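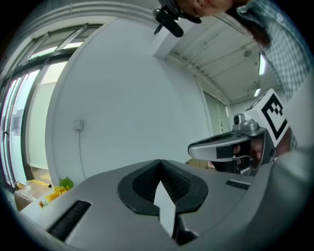
Orest Kravchuk's objection was that 500 demonstrations of one task, all collected in one room by two people, amount to a single demonstration with noise on it. He put it more politely in his email, but that was the substance. I had asked him to look over the plan for the next block of collection with the hand-held grippers, and he returned it with most of the task list struck out and the word "where?" written next to what was left.

I have spent a while deciding how far I agree with him. What follows is mostly for my own reference.

The current set stands at 653 episodes. An episode is one attempt at one task, from the moment the operator says "start" to the moment the object has been let go and the fingers are clear of it. Of those, 167 have been marked unusable. I went through the rejected ones again last week and sorted them by cause. The largest group is tracking loss: the position estimate for the gripper jumps, or drifts slowly and then snaps back. Plain walls are the usual culprit. A gripper pointed at a white wall from close range gives the tracker very little to hold on to, and people turn towards the wall more often than they think they do, usually while reaching for something on the floor.

The second group is bright windows. Exposure takes a moment to settle when the gripper swings from the window side to the dark side of a room, and if the grasp happens in that moment the frames are poor. We have tried half-drawn curtains with mixed results. Fixed exposure is better for the grasp and worse for everything else.

The third group is operator error, and this is the one I would like to bring down. It includes late starts, early stops, talking to somebody and wandering off the task, and re-grasping. Re-grasping is the awkward case. If the operator misses, corrects and then picks the thing up, the episode is a success by our rules. Milagros Nieto argues that these are the most useful episodes we have, as they show how to recover from a bad approach. I think she is right about small corrections and wrong about large ones, where the operator has backed off completely and is really starting again. My present rule is to keep the episode if the fingers stay near the object throughout, and otherwise to split it in two and throw away the first half. The rule is applied by eye, so two reviewers will not always agree.

On working in pairs: when two people are in the room with a gripper each, the markers need to be visible at the start of every episode, or the two trajectories cannot be placed in the same coordinate system. We lost most of an afternoon in March to a marker that had been mounted a quarter turn out. The software accepted it without complaint and every trajectory from that unit came out rotated. There is now a check in the Fliris scripts which compares the relative pose of both grippers, held side by side, against a stored value. It takes a few seconds and should have been there from the beginning.

Speed is the other thing I keep coming back to. New operators move too slowly. They have been told that a robot will learn from this, so they move as they imagine a robot moves, and the resulting data is full of long pauses in mid-air. Pauses are harmful to the model – it learns that stopping above the object is part of the job, and then it stops there and stays. I now ask people to practise with the recording off until they are bored. Their timing after that is usually fine.

Back to the objection. I have agreed to drop the target for repeats of each task and put the hours into more rooms instead. The Hotton flat is available, and there is a storeroom at Soler with shelving and poor light, which is at least different. Objects will rotate between sites, but each site will also keep a few of its own that never leave it. The held-out set will come from a room none of us has collected in. I would have liked a second held-out room, but there is not the time.

What I have not settled is how to compare the old data with the new. Training on both and reporting one figure tells me very little. Training on equal numbers of episodes from each, with the same objects, would be a fair test, though it means leaving a good part of the old set unused. That run is queued on the Vavance machine and I will post the numbers when they are in, whichever way they fall.

Filed under: Data collection, Grippers, Lab notes

14 shares | 3 comments

Orest Kravchuk
For the record, I wrote "where?" only twice. The storeroom is a good choice. Please don't improve the lighting.

petrel_k
Do you trim the pauses automatically? We tried a velocity threshold and it cut out the grasp itself, as the gripper is nearly still while the fingers close.

Milagros Nieto
We had the same trouble with a threshold. Check the finger width as well as the velocity and only trim when neither is changing. I still want the re-grasps kept whole, by the way.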